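Marcus Calloway @mcalloway
06/08/2023

Notes from two weeks of collecting teleop demos in simulation for Posa, our mobile manipulation project. Thread.

Setup: the operator drives the base with foot pedals and the arm with a handheld controller. Gindo logs joint states, base pose and the camera stream. We record in sim first, then repeat a subset on hardware at Nanbridge.

Total so far: 700 demos. 333 passed review. Most rejects are long pauses. The policy learns the pause and stops in the same spot.

Fix for pauses: trim any stretch with no commanded motion, then check the cut by eye. Automatic trimming alone removed the short stop before grasp, and that stop matters.

Operators need 3 practice runs in a new room before we keep anything. Before that they oversteer and the base path looks like a sawtooth.

We tried hand guiding the real arm in April. Better contact forces, worse everything else. You can't hand guide an arm and drive the base at the same time unless you bring a second person, and then the two of them disagree about timing.

Current task is floor pickup in the bedroom layout. Target is a thin rod. Thin objects are hard by remote control because depth is hard to judge on a flat monitor.
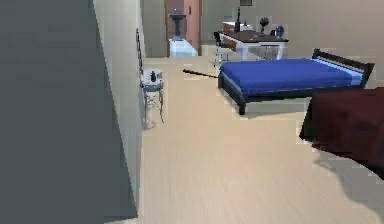
Bedroom layout, rod on the floor between the side table and the bed.

Operators who line the base up with the rod first and then lower the arm do better than those who do both at once. We now put that in the instructions.

Next: same task in the Delacroix kitchen set, with the same operators. Review sheet and trimming script go up once I clean out the hard-coded paths.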